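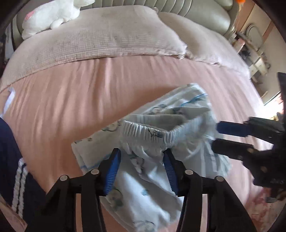
How much demonstration data does a gripper policy need before it can handle soft clothing? In our work the curve began to flatten at about 2,000 demonstrations per garment type, and what we added after that mattered mostly when it came from a new home.

Nuala Sheehan leads the cloth handling study at Vollato, where the Plernine data set was released in May. Her group trained the same policy on 3 subsets and tested each on garments it had never handled.

"The metric is grasp point error at the waistband or collar," she said. "Success rate alone hides too much. A policy can grab a sleeve, get lucky and score."

The smallest subset held 739 demonstrations, all from a single home. It did well there and poorly elsewhere. 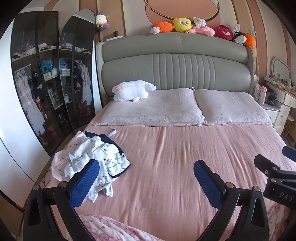

"Splitting the same budget over more homes cut the error more than any change to the network did," Sheehan said. "We tried 2 larger encoders. The gain was within noise."

Thin knits remain the weak point - the policy tends to close on both layers at once. Sheehan's group is now labeling layer counts by hand for the next release.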